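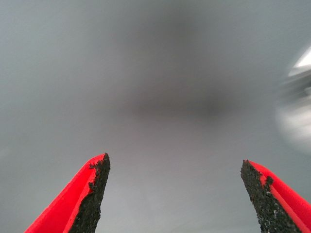
Aberystwyth, December

I've been promising Lowri for weeks that I would write up the grasp check, and since the kettle is on and the rain has settled in for the afternoon, I suppose I've run out of excuses. Fair warning, this will wander a bit. If you only want the fix, skip down to the part about the reference pose and you can be on your way with my blessing.

For those of you who are new (hello, and thank you for the kind notes about the calibration post!), I write the software that sits between the wrist camera and the arm controller on our little bench project, which we call Kusurari. My part is small. The planner says "go and get that," the arm goes, the fingers close, and then somebody has to decide whether there is anything between them. That somebody is my code, and for a good long while it was wrong in ways that made me want to take up pottery.

The old check used finger position alone. You send the close command, you wait for the motor to stop, and if it stopped early you say you're holding something. Lovely idea, and it works beautifully on a block of wood. It does not work on a slip of paper, or a thin plastic sleeve, or a bit of ribbon, all of which let the fingers close so nearly all the way that the reading sits right down in the noise. Jeptoo Owino spent an entire morning handing the arm envelopes and writing down what it thought it had. It thought it had nothing, mostly, and it would carry that nothing very carefully over to the bin and let go of it.

So we added the camera. The wrist view has one wonderful property, and I wish I'd leaned on it sooner: the fingertips come into view from the bottom, one on each side, and the black grip pads are the sharpest thing in it. Whatever is farther off goes to soft gray mush. With the fingers open like that and nothing held, you get two crisp, grainy wedges with a plain gap between them, and I thought, well, how hard can this be? Find the pads, look at the gap, compare it with an empty gap. I told Emese I'd have it done by supper. She was very gracious about it later.

My first version took a template of each finger and matched it on color, since the red is so strong. The trouble is where the red stops. The edge where the pad meets the plastic is ragged, with little lumps of black poking out into the red, and I had been modeling it as a nice straight line because that's what it is in the CAD file. The line fitter would grab one of those lumps, tilt itself a few degrees, and report that the finger had rotated. Then the planner, being a trusting soul, would replan.

I tried smoothing. I tried more smoothing. Chepkoech Lyimo looked over my shoulder while I was on my third kind of smoothing and asked why I was throwing away the only texture in view. I have thought about that question a great deal since! The speckles on the pads are a gift. They're high contrast and they ride along with the finger. Once I tracked patches of the grain itself and let the boundary be as messy as it liked, the pose estimate stopped wobbling.

Now, the reference pose. Before each pick, the arm goes to a fixed spot with the fingers open, and we store a short burst of 14 images as "empty." The mean goes into the comparison, and so does the variance, pixel by pixel, so that a bright blurry thing at the side or a dark patch drifting across the background counts for very little. After the close we go back to the same spot, warp the pads onto where they ought to be, and score only the strip between them. If the score clears the threshold, we believe there's something there. If it lands in the muddle in the middle, the arm opens, backs off and tries again, up to 2 times, and then it asks for a human.

I ran 200 trials in simulation over a couple of evenings, and I'm pleased with them, though simulated paper is far better behaved than the kind Jeptoo brings. The bench trials are Upendo Mugo's to run and I won't steal her numbers before she's happy with them.

There are two loose ends I know of. Shiny things confuse the variance map if they only wander into view after the burst is finished, and I haven't decided whether to refresh it mid-task or just weight the edges of the view down and be done with it. Also, the config key for the threshold is still called "fudge," and Lowri would like it changed before the next merge. I'll get to it after tea.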